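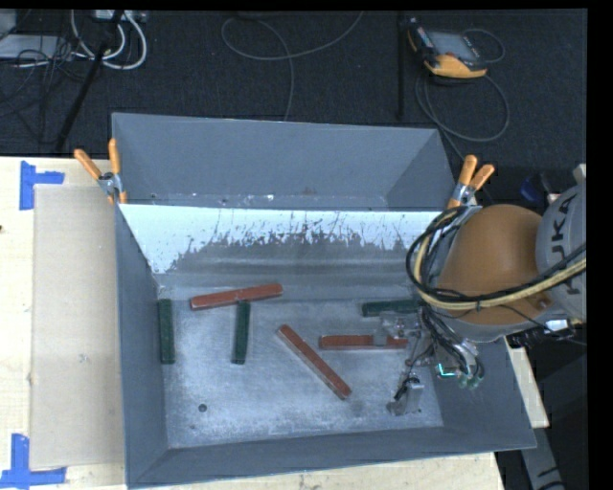
Abb. 4: Griff in die Metallwanne, Stäbe in Rot und Dunkelgrün, Wanne mit Federklemmen gehalten

4 Sicheres Arbeiten an der Greifzelle

Jetzt wird es spannend: Der Arm bekommt zum ersten Mal Teile zu fassen! Dieses Kapitel gilt für alle Zellen nach der Rallurberg-Hausregel, also auch für die Aufbauten aus den Reihen Gesel und Dandach. Bitte die Schritte in der angegebenen Reihenfolge abarbeiten, auch wenn es in den Fingern juckt.

4.1 Wanne einrichten

1. Roboter in Parkposition fahren und Antriebe abschalten.
2. Wanne auf die Tischplatte stellen und ausrichten. Die Lage muss zu der im Programm hinterlegten Position passen.
3. Wanne mit zwei Federklemmen fixieren. Griffe nach außen drehen, damit sie dem Arm nicht in die Quere kommen.
4. Von Hand an der Wanne rütteln. Bewegt sie sich, Klemmen neu setzen und ab Schritt 2 wiederholen.
5. Unterlagen neben der Wanne an den Ecken mit Klebeband sichern.

Hinweis: Kratzer und Scheuerstellen am Wannenboden sind zulässig. Scharfe Grate sind es nicht, solche Wannen bitte aussortieren.

4.2 Schläuche und Kabel prüfen

1. Schlauchpaket am Arm von Hand nachführen. Es braucht genug Spiel für die Drehung der Handachse, darf aber nicht am Wannenrand hängen bleiben.
2. Dünne Leitungen zum Greifer auf Knicke und blanke Stellen ansehen.
3. Kabel des Bedienhandgeräts in einem weiten Bogen verlegen, nie quer durch den Laufweg.

ACHTUNG! Quetschgefahr zwischen Greiferfinger und Wannenwand. Bei eingeschalteten Antrieben niemals in die Wanne fassen, auch nicht, um einen verklemmten Stab »nur kurz« geradezurücken.

4.3 Erster Lauf

1. Stäbe ungeordnet einlegen. Kreuz und quer ist ausdrücklich erwünscht, gerade an den schwierigen Lagen zeigt die Zelle, was sie kann!
2. Betriebsart T1 wählen und Geschwindigkeit auf höchstens 50 mm/s begrenzen.
3. Zustimmtaster halten und den ersten Griff im Einzelschritt anfahren. Eine Hand bleibt frei für den Not-Halt.
4. Abstand der Finger zum Wannenboden beobachten. Bei Berührung sofort loslassen und die Greifhöhe korrigieren.
5. Vier Griffe ohne Eingriff abwarten, dann den Lauf im Protokoll abzeichnen.

Bei Stäben, die dicht an der Wand liegen, lohnt sich Geduld. Wer die Anfahrt hier sauber einstellt, hat später richtig Freude an der Zelle. In der Buzatu-Versuchsreihe kamen wir so auf 2.884 protokollierte Griffe, und die Wandlagen waren am Ende unsere Lieblinge.

Hinweis: Meldung 189 (»Greifweg unplausibel«) bedeutet meist, dass zwei Stäbe zugleich erfasst wurden. Greifer öffnen, Arm in Parkposition fahren, Antriebe abschalten und erst danach die Teile neu verteilen.

4.4 Nach dem Lauf

Handgerät zurück in die Halterung, Wanne leeren, Klemmen prüfen. Ausgeleierte Federn gleich ersetzen. Weiter mit Kapitel 5, Automatikbetrieb.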